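Wamby stool cell: your questions about the grip fault

I've been answering the same handful of emails over and over, so I put them on one page. If you run the Wamby arms with the Skutero grip software, most of this applies to you. If you only came for the short version: update the software, check your cables, and keep your hands out while the arms are powered.

What went wrong?

The right gripper kept squeezing after it should have stopped. We were doing furniture handling, two arms and a white plastic stool turned upside down on the table, and the job was to take hold of the seat corner next to a leg and turn the whole thing. The arm closed, reported "no contact," and closed harder. It did that until the motor overheated and shut itself off, and then the arm sagged with the stool still in its fingers. The stool slid. I said a word I won't print here.

Did anyone get hurt?

No. Svenja Teuber was at the keyboard and I was well back from the table. But I'd been leaning over that same spot a few minutes earlier to straighten the cloth, and that bothers me more than the broken finger does.

Wait, something broke?

One printed finger, the hooked lower one, split along a layer line. We had a spare on within the hour. The stool is fine! It has a scuff on the rim and it's still in daily use.

So what caused it?

Two things, and it took us way too long to see that there were two. First, the cable to the gripper sensor had worn at the bend, so the contact signal dropped out whenever the wrist turned past a certain point. Second, the software read a missing signal as "nothing touched yet" and kept going. A bad cable alone should have stopped the arm. It didn't, and that part is on the software.
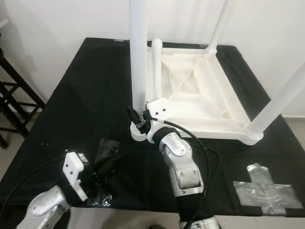
Jisaria, January 3, 2026

We're running again as of today, still with the stool and still on the black cloth. The cables from the right gripper have a longer loop now, out to the side and down along the arm, so the wrist can turn without pulling on them. It's uglier and it catches on my sleeve when I clean up. I'm leaving it.

How do I know if my arm has the same problem?

Open the log and look for error 101. That's the dropped signal. One or two over a long day didn't hurt us, but on the day of the fault we had 100 of them before lunch, and I hadn't looked. Then, with the power off, bend the gripper cable gently near the sensor and feel for a soft spot. If you find one, replace the cable. Please don't tape it (I tried tape, it bought me one afternoon).

What does the update change?

A missing signal now counts as a stop. The arm holds still, keeps its current grip, and waits for a person to clear it. It's a bit annoying at first, because you'll get stops you never used to get. Those were always there — you just weren't being told.

How long do the cables last?

Ours failed a little after 4000 cycles. I now swap them at 2000, which is probably too careful, and I'm fine with that.

Does this affect the Farah arms?

I don't know yet. They use a different sensor plug but the older Skutero versions treat the signal the same way, so I'd update anyway. I'm borrowing a pair in February and will add what I find to this page.

Can I keep working while I wait for a cable?

With the gripper disabled, sure. You can practice moves and check your reach all you like. I wouldn't let it grab anything, and I wouldn't turn the force limit down and hope, either. The limit relies on the same sensor signal, so when the signal goes, so does the limit.

Where do I send my logs?

Use the form at the bottom of the Skutero support page and put "grip fault" in the subject line. Tell us what the arm was holding, too. Half the logs I get leave that out and then I have to write back.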